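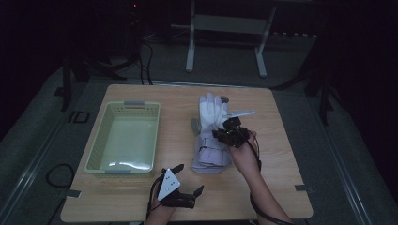 A customer from Letetti asked us on a Friday call whether we ever just read the spec sheet and pick the gripper with the bigger number, and the answer is no, although I can see why you'd hope so (it would make our invoices a lot shorter!).

So hello, and welcome to Gondik. I started this little company after years of buying grippers for other people's packing lines and finding out much too late that they couldn't pick up the one thing we needed picked up. Now I do the finding out first, with a small crew and a lot of cable, and we write down what happens.

Most of our work is hand-held. Before anybody bolts a gripper onto an arm, we hold it in our own hands and try the job with it, one in each hand if it's a two-handed job. You learn an awful lot that way. A person will tilt and nudge and come in from the side without thinking, and when even that doesn't get the thing off the table, you know the fingers are wrong and you've saved yourself a week of programming. We compare 2 finger sets per round and never more, as I get muddled with three and so does everybody else here.

Soft stuff is our favorite. Work gloves, rags, bags, anything that folds up on itself when you pinch it. A glove sounds easy until you go for it by the fingertips and then again by the cuff, and get two completely different answers. We do plenty of sorting into plastic baskets too, and the walls of a basket have ended more promising gripper designs than any motor problem I can think of. Long fingers reach in nicely but they bend. Short ones are stiff and then your knuckles hit the rim.

Every comparison gets 5 rounds with the same object and the same starting spot, and after that we mess up the starting spot on purpose and go again. Last August we did 155 picks for Semeo before we were happy to tell them which jaws to order. They'd been leaning toward the other pair, and they took it very well.

We test cameras and controllers too. With cameras it's mostly a question of where to put them, so that the hand doesn't block the view right when things get interesting. With controllers I care a lot about lag, and I'll happily talk your ear off about it if you let me.

We're based in two rooms on the ground floor, down the hall from the Żak print shop, who are very patient about our deliveries. We don't sell hardware and we don't take a cut from anybody who does. You send us your object, we send you a report with the failures left in, and if you'd like to come and try the grippers yourself you're more than welcome. Wear sleeves you can push up, and call before you set out, as we can't hear the doorbell from the back room.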